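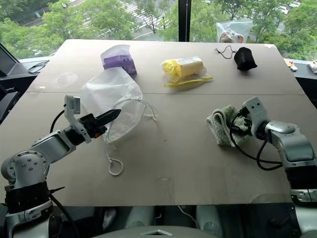

Hello all, and thank you for bearing with me on this one. I promised the Dow fund a progress report before the October meeting and I'd rather you had something readable now than something polished in the new year. It covers where we are with the bagging work, what we've spent, and what I'd like to do with the rest of the equipment money.

Quick reminder of what you're paying for. Carnmont sends out travel and care kits in soft bags, and the packing is all done by hand. Plurkeo (that's us) said we'd find out whether a two-armed setup could take on the fiddly bit, meaning getting a floppy knitted thing into a floppy bag and pulling the cord shut, and whether a packing room could afford one. The first half is going better than I'd feared. The second half is mostly what this report is about.

On the work itself, we've stopped practising with stiff cartons and moved on to the soft stuff. The green knitted piece and the white drawstring bag have been our main pair since the summer, with the purple pack, the yellow and cream roll and the little black pouch left out on the table as well, so that the arms have to work among other things. I was nervous about that. A clear table is a lovely thing for a demo and no use at all to Carnmont, whose benches look like my kitchen on a Sunday.

Drawstrings are where most of our hours have gone. A cord will go anywhere it likes, and the thin white one is especially good at lying in loops just where you don't want them. We want one gripper on each end of it, with both arms pulling at the same moment, and we've put a lot of effort into the timing. When one arm gets ahead, the whole bag creeps across the table.
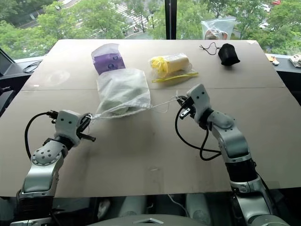 The see-through mesh has been a real help here, by the way. We can check what's inside without opening anything, and so can Carnmont's people when they come round. I'd like to buy a proper stock of those bags, and I've put them in the consumables line below.

So, money. The arms were the big purchase and they're paid for, with nothing left to come. Spare gripper fingers came to £1955, which is more than I'd put down. I budgeted for one set and bought enough to cover us through the spring, because the supplier, Gramisum, was quoting a long wait on small orders and I didn't fancy the arms standing idle. Roscoe Kapoor signed it off and it's sitting inside the contingency, so I'm not asking for anything extra. I should have asked about lead times before we fixed the budget, though, and I'll do that for anything else with wearing parts.

Cabling is my other confession. I left it out altogether. Every arm brings its own loops of black cable, and they need tidying before we let visitors anywhere near the bench. Clips, sleeving and a decent tray won't cost much, but they do need a line of their own, and so will anybody else who copies this setup.

What I'd like to do next, if you're happy:

Buy 20 more mesh bags and a mix of other drawstring sorts, so we aren't only getting good at one kind of cord.

Put off the second table until the new year. I know it's in the plan for this quarter. We haven't outgrown the one by the window yet, and I'd sooner know what height Carnmont want before we order.

Move the money for the table into 3 weeks of hire on a pair of softer grippers. Our present ones are narrow and good at picking up a cord, but I want to see how something broader copes with knitwear before anyone commits to buying. Gramisum will hire them out and take part of the fee off the price if we keep them.

Get blinds. Yes, really! The view of the trees is very nice and the afternoon light is a nuisance for the cameras. Roscoe has a quote from a local fitter that comes in under the limit for small purchases, so it only needs a nod.

One thing I can't give you yet is a cost per bag, and I know that's the number you're keenest on. I have a spreadsheet with a lot of guesses in it — how long a set of fingers lasts, how often a person has to step in — and I don't want those guesses turning up in somebody's business case. We're now logging both properly. Once the hire period is over I'll send the figures round with my workings, including the ugly ones.

Carnmont are coming in on Thursday to talk about bench heights and bag sizes. If anyone from the fund would like to join us, let Roscoe know and he'll sort out a visitor pass. Otherwise, a yes or no on the gripper hire is the one I need first.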